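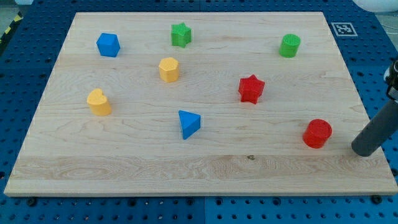 Finish for a light wooden board used with small shape blocks

Sigrún Bergmann
I have a flat, maple-like board for a sorting set: stars, cylinders, hexagons, a heart. Bare wood marks easily. Which finish leaves the knots visible and doesn't get tacky under the blocks?

Loan Bạch
Water-based polyurethane, matte, 2 thin coats. Sand lightly between coats. Coat both faces and the end grain — one-sided finishing invites cupping. Follow the cure time on the can, not the dry-to-touch time.

Macaraeg
I just use mineral oil. Wipe off the extra. Needs redoing every so often.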